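About Umholm

Umholm looks after hand-held grippers and the small robot arms that use the same fingers. Amparo Cáceres and Vilém Baláž started the shop with one bench and a drawer of spare linkages. Today we have 24 customers, most of them labs and small firms that do household work such as sorting, clearing and putting away.

A gripper comes to us when it stops closing evenly or when the pads wear down. Jhosep Llanos takes it apart, cleans the linkage and checks the screws at the joints. If a screw has worked itself out once, it gets fresh threadlocker. Both finger pads are replaced as a pair – a new pad facing an old one pulls thin objects to one side.

Yeison Taipe then sets the fingers so the pads meet flat along their full length. He closes them on a strip of paper and pulls. If the paper slips at the tip, he goes back to the linkage.

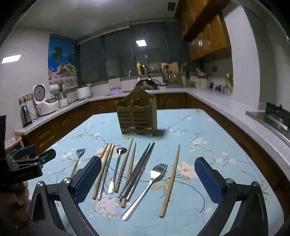

Chopsticks are harder to hold than most people expect, and a fork handle will turn if the pads are even slightly out of line. Each tool has to make 10 clean pickups in a row with cutlery before Nelly Escobar signs the service card. A tool that drops one goes back to Yeison and starts again from zero.

Normal turnaround is two working days. We keep pads and screws in stock for the Helero and Dalisay models. Parts for the older Tesimard take longer, so please call before you ship one. The service desk opens at 8 a.m.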